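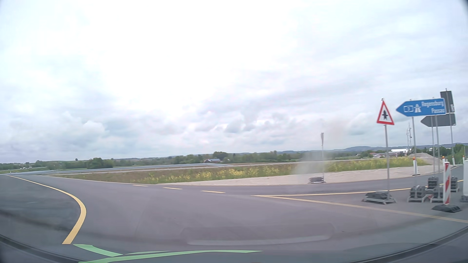

Search Renadley Kids type a word

How do you look after a self-driving car?

Asta is a test car that can drive itself. It is really a robot with wheels. A person still sits in the driver's seat, ready to take over.

Asta watches the road through a camera. Roadworks are hard for it. The map may show the old road, but yellow lines and temporary signs show drivers a new way to go. Asta has to read them - and for that it needs a clear view.

Each morning Wanting Yao cleans the windshield, inside and out. Then she wipes the camera lens with two soft cloths, first a damp one and then a dry one.

Next comes the aiming check. Piret Paulauskas parks Asta in front of a board with black and white squares. If the camera has been bumped, the squares show up in the wrong place. Piret turns a small screw until they line up again. The check takes about 47 minutes.

After every 2000 miles, the camera comes off and its cable is tested.

Shares 2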